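雨水去哪儿了
给小学中高年级读者的城市排水说明书，2022年3月16日

先说一件让人有点没面子的事：一滴雨从云里掉下来，要走上好几公里，一路没人欢呼，最后落在你家门口的停车位上，被一只拖鞋踩了。

然后呢？

大多数人对这滴雨的了解到此为止。拖鞋走了，雨停了，地面过一阵子干了，大家就当它消失了。可是水这种东西不太会消失，它只会搬家。这篇文章讲的就是它搬到哪里去，路上碰到些什么，还有大人们为了给它安排住处吵过什么架。

一、从前的雨很省事

在还没有城市的地方，比如一片长满草和树的山坡，雨落下来以后有好几条出路。

有的雨根本没落到地上。树叶把它接住了，太阳一出来，它又变成水汽飞回天上，白跑一趟。

有的雨落进土里。土看上去是实心的，其实里面全是小缝，蚯蚓挖的，草根钻的，还有土粒之间本来就有的。水顺着缝慢慢往下走，慢到什么程度呢？有时候你都升了一个年级，它还没走到地下水那里。

剩下的雨在地面上流，绕过石头，绕过草丛，流进小溪，小溪流进河。因为一路上老有东西挡着，它走得不快，到河里的时候也就不会一窝蜂。

这套办法没有人设计，也没有人收费，用了很久很久。

二、后来地面变硬了

人喜欢硬的地面。硬的地面上可以骑车，可以停车，下雨天鞋底不会粘上两斤泥。于是我们铺了马路、广场、停车场，又盖了许多屋顶。

水不喜欢硬的地面，它进不去。你可以自己试一试：往花盆里倒一杯水，再往瓷砖上倒一杯水。（请在浴室里试。在客厅里试过的小朋友，后来都学会了拖地。）

花盆里的水不见了，瓷砖上的水朝四面八方跑，专往你不希望它去的地方跑。一座城市就像一块很大的瓷砖，上面零零星星摆着几个花盆。

我们来算一笔账。假设有一所学校叫皮瑟小学（Piser），操场和屋顶加起来是2178平方米，都是硬的。有一天下了80毫米的雨。80毫米听起来不多，还没有你的铅笔长，可是它要铺满每一寸操场和屋顶。把2178乘以0.08，得到174.24，也就是174立方米多一点的水。

一立方米水重一吨。所以那天有一百七十多吨水降落在学校里，事先没有登记，也没有走校门。

三、第一个办法：快点送走

碰到这么多水，人最先想到的办法是挖管子。路边那些铁格子叫雨水口，雨水从那里掉进去，进小管子，小管子接大管子，大管子通到河里。

这办法很管用，管用了一百多年，它的毛病也是慢慢才被发现的。

毛病之一是太快。原来雨水要在草丛里磨磨蹭蹭走半天，现在坐上滑梯，一会儿就全到河里了。上游的水到了，中游的水也到了，大家挤在同一段河里。河没有电梯，装不下就往两边溢。

毛病之二是太脏。雨水流过马路时，会顺便带走很多东西：轮胎磨下来的细粉，汽车滴下来的油，狗留下来的（你知道是什么），还有烟头和糖纸。在许多地方，雨水管里的水是不经过污水处理厂的。你在雨水口旁边丢一张糖纸，下一场雨它就可能去河里旅游，鱼并没有邀请它。

还有的老城区，雨水和厕所的水走同一根管子。平时相安无事，下大雨时管子满了，两种水就会一起从不该出来的地方出来。关于这个，我们就不举例子了。

毛病之三有点奇怪：下雨时水太多，不下雨时水又不够。雨全送走了，土里没存下多少，树渴得发蔫，大人只好打开水龙头浇树。自来水是从水库里引来，过滤、消毒，再用水泵一路推过来的。把免费的水赶走，再花钱请一批水回来，想出这个安排的人一定没有被罚过抄写。

四、第二个办法：请它多坐一会儿

后来有人提出，既然原来的山坡做得挺好，不如把城市弄得稍微像山坡一点。这个想法在不同国家有不同的名字，在我们这里常叫“海绵城市”。请放心，走上去不会弹。

海绵城市有几样常用的工具。

透水砖。砖里有很多小孔，水可以穿过去。它也有脾气，小孔会被泥沙堵住，要有人定期清洗。不洗的话，它就是一块比较贵的普通砖。

雨水花园。它是一块比周围低一些的花坛，下雨时让水流进来，泡着，慢慢渗下去。里面种的植物得很有耐心，既能泡脚，也能挨渴。很多娇气的花报了名，没有录取。有人担心花园里会养蚊子，设计得好的雨水花园一两天里就把水喝完了，蚊子的孩子来不及长大。

绿色屋顶。就是在屋顶上铺土种草。盖之前要请工程师算清楚房子扛不扛得住，因为吸饱水的土非常重。你不可以自己把花盆全搬上去，然后说这是海绵城市。

雨水桶。屋檐的水顺着管子进桶，留着浇花。桶要盖盖子，这条请念两遍。桶里的水不能喝，屋顶上的鸟对此负有责任。

湿地。这是里面最大的一个，也是最会干活的一个。水进了湿地就慢下来，泥沙沉到底，芦苇的根和根上的小生物把一些脏东西吃掉。湿地一天到晚都在上班，看起来却像在发呆，所以它常常被人误会成“空地”，差点儿拿去盖楼。

五、斯库鲁拉河的故事

讲一条叫斯库鲁拉（Skullura）的小河。名字听起来像会咬人，其实它窄得很，跑得快一点的狗能跳过去。

很多年前，大人嫌它弯来弯去占地方，把它拉直了，两边和底下都抹上水泥。河从此成了一条沟。沟里的水下雨时凶得要命，不下雨时只剩一层，青蛙看了看，搬走了。

后来，城里决定把河还给河。这件事计划分4步走：先查清楚哪些管子往河里排水，再敲掉一段水泥，接着让河道重新拐弯，最后在岸边种上本地的植物。
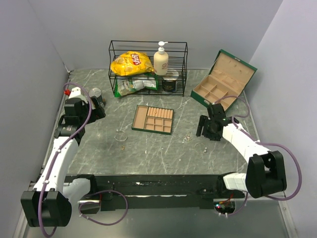
写在纸上只有一行字，做起来可没这么短。光是第一步就很费劲，因为老图纸上画的管子和地底下真正的管子不太认识对方。查来查去，一共找到193根通到河里的管子，其中有一些连图纸都没听说过。

接下来就是吵架。开会的时候，各方都很有道理。

住在河边的人说，敲掉水泥，河会不会跑到我家厨房里来？

种菜的人说，你们把水都留在上游，我下游的菜喝什么？

管钱的人说，多少钱？听完以后又说，多少钱？

喜欢鸟的人带来了一大叠鸟的照片，每一张都要讲。

这些问题没有一个是傻问题。水是大家的，上游的人多用一桶，下游的人就少一桶；这边的堤坝加高了，洪水就去那边看看。所以管水这件事，有一半是在跟水商量，另一半是在跟人商量，而且水还比较讲道理，它永远往低处走，从不改主意。

最后大家定下的办法是：离房子近的一段，水泥先留着，岸上加一道矮堤；离房子远的一段，让河拐弯，旁边挖出一片低地，取名叫阿格本耶加湿地（Agbenyega）。洪水来的时候，就请它先进湿地坐着，等河里有空位了再走。种菜的人分到了一张放水时间表，他们说字太小。

2月里下了一场大雨，湿地第一次装满。水涨到岸边的木桩那里，停了两天，又退下去了。青蛙还没有发表意见。

六、你能做什么

你大概还不能批准一片湿地，这需要盖很多章。不过有些事不用盖章。

不要往雨水口里倒东西，包括喝剩的奶茶。珍珠在下水道里不会变可爱。

看见雨水口被树叶盖住了，告诉大人，请他们来清。不要自己去掀铁格子，它又重又危险。

下大雨时，不要去蹚路上的积水，也不要到河边看热闹。没过膝盖的急水就能把人冲倒，它不会因为你作业写完了就手下留情。

如果家里有院子，可以劝大人少铺一点水泥，多留一点土。理由可以说得很科学，比如“增加下渗”，比“我想挖坑”更容易通过。

还可以做一张雨天地图。等雨停了，和大人一起在学校或者小区里走一圈，把积水的地方画下来，再画上箭头，表示水往哪边流。我们给这种地图起了个名字叫“蒂娜图”（Tina），没有什么特别的意思，就是好写。画完几次你会发现，水每次都在老地方集合，比早操队伍还整齐。

七、几个难词

径流：没有渗进土里，在地面上流走的水。念“径”，不念“劲”，虽然它有时候劲很大。等一下，这两个字在这里读音其实一样，请忽略前一句。

下渗：水钻进土里。

流域：落下来的雨最后都会流进同一条河的那一大片地方。你现在就坐在某个流域里，住在楼上也算。去问问大人是哪一条河的流域，他们多半要查一下手机。

洪泛区：河水涨起来时会淹到的平地。河一直认为那是自己的，只是平时不住。

地下水：存在土和石头缝里的水，不是一个黑乎乎的大湖，也没有船。

下一篇讲自来水是怎么爬上高楼的。它不坐电梯。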